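Search this site Search

The Long Wait for a Plain Answer

Eugeniusz Sadowski has kept every letter from his knee operation in Brudville, and he'll happily read you the best ones over coffee. His first bill came in June, 11 pages long (he thought it was a catalog!), asking for $1,174. Nobody on the phone could tell him what for.
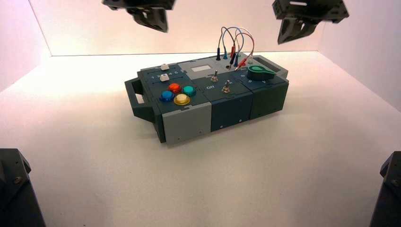 He called back, of course, and then again, and by the tenth call he and the billing clerk were trading soup recipes. The corrected bill was $113.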